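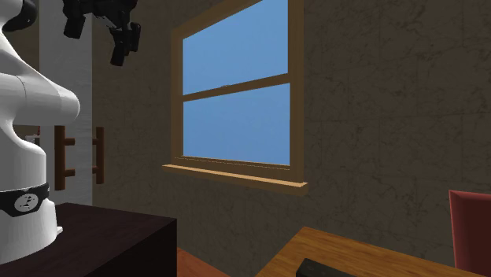 2026-06-01

House diary, Ichikawa Lodge, Geltport. Kept by the duty manager for the owners and for the incoming team.

The lodge opened for the summer season at noon. The last of the winter linen went to the laundry on Friday and the first of the new sets was on the beds by ten this morning. All seven bedrooms were inspected before the first arrival. Rooms 1 to 6 were passed. Room 7, on the top floor, was held back until three o'clock as the shower door would not close fully against the seal. The hinge has been adjusted and the room was released in time for its guests, who were not expected until the evening ferry.

Arrivals were as follows. The Tadano party took the two lakeside rooms and the bunk room for the week. They asked for a late breakfast on all days except Wednesday, when they leave early for the boat trip to Zarnaver. A packed breakfast has been entered on the kitchen sheet. A couple in Room 4 arrived on foot from the station with more luggage than they had planned to carry, and the station pickup is once again missing from the confirmation message we send out. This was raised in April. The wording was changed on the website but not in the message, and I have written to the booking office a second time.

The boiler was serviced in the morning. The engineer found the pressure slightly low and topped it up. Hot water was off from nine until shortly before eleven, which did not affect any guest. He recommends replacing the expansion tank before the winter season and will send a written quote. His provisional figure was 700 for the part, with labor charged separately. No decision is needed from the owners this month.

The hot tub on the lower terrace remains closed. The water was tested twice and the second reading was still outside the range given in the manual. It will be drained tomorrow and refilled overnight. Guests have been told in person, and a card has been placed in each room. The Tadano family were disappointed, as they had chosen the lodge partly for the tub, and I offered them the use of the sauna without charge until it is open again. They accepted.

Mr. Ayman Geagea has begun his second season as head of housekeeping. He has asked that check-out on Saturdays be moved forward by half an hour during July and August. With a full house the present gap between departure and arrival is too short for the rooms on the second floor, where everything has to be carried up by hand. I support the request. It would have to be announced before the next block of bookings is confirmed, and guests who have already booked should keep the time they were given.

The electricity meter was read at noon and stood at 3,346. The reading has been copied into the green book. The gas reading will follow when the key to the outside cupboard has been found – it was not on its hook, and the winter team did not list it in the handover.

The ski room has been cleared for bicycles. The boot dryer is switched off at the wall and should stay off until November. The wall rack holds 20 bicycles if the front wheels are turned, although guests tend to leave them across the doorway. A notice would help. The lock on the outer door sticks in damp weather and has been oiled.

Complaints: one. The guest in Room 2 found the path light too bright through the bedroom curtains. The timer had been left on its winter setting and has been changed to go off at eleven. She was content with this.

Lost property: one child's sun hat, blue, from the terrace. One paperback in Dutch, from the lounge. Both are in the office drawer.

Weather dry until late afternoon, then light rain. The terrace cushions were taken in at five. The view across to the far shore was clear all morning, and several guests asked about the upper trail. It is open as far as the chapel. Beyond that the footbridge is still out, and no date has been given by the town for its repair.

For tomorrow: drain the hot tub, call the linen supplier about the short delivery of bath mats, find the gas cupboard key, and set two extra places at dinner for the Room 5 guests' visitors – both vegetarian.

Doors locked and alarm set at 11:20 p.m.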